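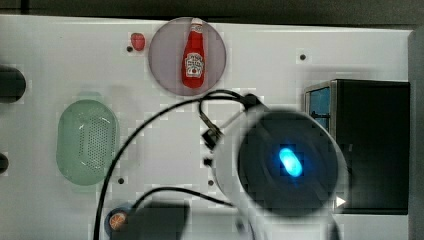 Fig. 3. Plate, sauce bottle and colander on the white top.

Section 4. Laying out the play kitchen

Read this section before you put anything on the table. The Udent play kitchen comes with more pieces than most tables can hold, and the leaflet packed in the box suggests setting them all out at once. We don't recommend it. Three or four pieces are plenty for a first go, and you can add more if they are missed.

4.1 Before you start

1. Check the pieces against the list on the inside of the lid. A full set has 14 pieces. Sets sold under the older Lopes name may have a different colander, and the list in the lid was not always changed to match.

2. Wipe the table top with a damp cloth and dry it. The box says the plates "stay put on any surface". Try yours before you believe it.

3. Look for holes in the top. If your table has them, keep the small food away from them. Fig. 3 shows a small dark hole just below the little red piece, and that is closer than we would like.

Note: The Ernon table is sold as a match for this set. Any flat, pale table at the right height does the same job, and we have not found a reason to pay extra for the name.

4.2 Placing the plate

4. Put the round pink plate down first, towards the back of the table. Leave enough space behind it for a hand.

5. Lay the ketchup bottle across the middle of the plate, cap pointing away from you. The bottle can stand beside the plate if you prefer, but it is narrow at the top and small hands knock it over.

6. Put one piece of small food next to the plate. One is enough. The leaflet shows a heap, which looks generous in a drawing and ends up on the floor.

CAUTION: The smallest pieces are the size of a grape. They are a choking risk. Do not leave them out with children under three, whatever age is printed on the shop's website.

4.3 Placing the colander

7. Set the green colander on the left half of the table, flat bottom down, with its long side running from front to back.

8. Check that it sits level. If it rocks, turn it over and look for a lump of moulding plastic under the base. Rub this off with a nail file. Do not use a knife.

9. Leave it empty to begin with. The small food can go in later, when the washing game starts.

Note: The perforations are very fine. The leaflet calls it "a real working colander". Water may go through, slowly, but rice and lentils will leave you picking at it with a pin. Keep it for pretend.

4.4 Clearing away

10. Pick up the small food first and count it back into the box.

11. Wash the plate and colander in warm water with a drop of washing-up liquid. Dry them with a cloth. The box carries a dishwasher symbol — our own April test left one plate slightly bowed after 20 washes, so we stay with the sink.

12. Wipe the bottle with a damp cloth only. Keep water away from the label. The lettering is small enough to start with and will not survive soaking.

13. Put the plate in the box first, then the colander, then the bottle inside the colander. Close the lid without pressing. If it won't shut, something is on its side.

4.5 If something goes wrong

The plate slides about. Dry the table again, then try a thin cloth under the plate.

The bottle rolls off. Turn it so the label faces up. If that fails, stand it against the back of the plate.

A piece is missing. Look inside the bottle's place in the box and under the table before you order another. Spare pieces come from Rirkton, part list B, and are sold in bags only — you cannot buy a single tomato.

Section last revised 2019-08-25. For storage of the full set, see Section 5.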